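Roritley Shared Studios: Snack Cabinet FAQ

Questions about the cabinets come up every time someone new moves in, so the answers are collected on one page. If yours isn't covered, ask Thaís Rangel at the front desk.

Who can use the snack cabinet?

Anyone renting a desk or a studio in the building. Guests are welcome to a drink if they are with a member. The cabinet in the hallway by Paiva Room is for event staff only and has its own label.

What goes on top and what goes in the drawers?

The top is for things people are eating or drinking now, plus one bowl. Unopened snacks go in the upper drawer. The lower drawer is for napkins, paper cups and spare bowls. Cans can be stored in either drawer if they lie flat and the drawer still closes.

How often is it cleaned?

Every morning before 9:00. Anything left open on top overnight is thrown out, including half-full cans and chip bags. Before wiping, the top is cleared completely and the drawers are checked one at a time. If a drawer is empty, it gets wiped out as well. Use a damp cloth with a drop of dish soap. Scouring pads take the gray paint off.

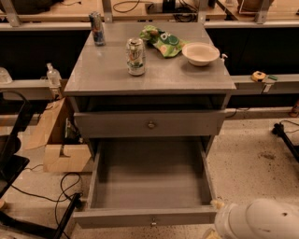
What do I do with empty cans and bags?

Cans go in the blue bin next to the sink. Rinse them first or we get ants, as we did in May. Chip bags go in the regular trash. They can't be recycled here, even when they look like foil.

Can I put my own food in the cabinet?

Yes, if it is sealed and has your name on it. Unlabeled food is treated as shared. Nothing that needs a refrigerator should go in the drawers.

How much weight can a drawer hold?

The limit is 75 pounds for the whole cabinet, and the drawers should carry the smaller part of that. Do not stack full cases of soda in the upper drawer. Close one drawer before you open the other.

The drawer sticks. Who fixes it?

Pull it all the way out and look for a wrapper caught at the back. If that doesn't help, write to Nivaldo Fagundes and say which cabinet and which drawer. Please don't oil the runners yourself. Loose knobs can be tightened with the screwdriver kept at the front desk.

What does it cost?

Snacks and drinks are part of the monthly fee. Drinks for a private event are billed separately. Send the order to Chutima Yimyam two weeks ahead.

Can I request a particular drink or snack?

Yes. Write it on the sheet by the sink. The order goes in on the first working day of the month, and requests made after that wait for the next one.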